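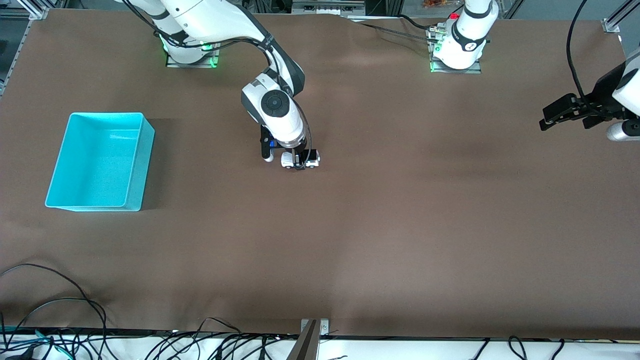 Sadier Adds Brown Matte Work Table to Its Workshop Furniture Line

Sadier has added a large work table with a brown matte top to its range of furniture for workshops, test rooms and teaching spaces. The table is sold under the name Urrego and will ship from December.

The top measures 205 cm along its long side and stands on a steel underframe with leveling feet. The low-gloss finish limits reflections from ceiling lights, which can make small parts and fine edges hard to see on a polished surface. The rated static load is 53 kg at any single point.

Mounting plates for bench equipment can be bolted along the far edge, leaving the front of the table clear for work. Hole positions are drilled at the factory to the customer's drawing. Cables are meant to run along the back edge, and an optional tray fits under the top at that side.

"Most of the requests we received concerned the rear edge," said Consuelo Correa, product manager at Sadier. "Customers wanted fixed equipment at the back and a flat, unbroken surface in front of it. We moved the rear crossbar inward by 9 cm so the bolts can be reached from below."

The finish can be wiped with a damp cloth and a neutral cleaner. Solvent-based products should not be used. Tops are replaceable without removing the underframe, and the job takes two people.

Orders are handled by Sorkix, the distributor for the line. Tables with drilled tops require a signed drawing before production starts. Standard tops are held in stock.

The warranty covers the top and underframe for two years. Equipment mounted by the customer is excluded.

Press contact: Uchenna Edet, Sadier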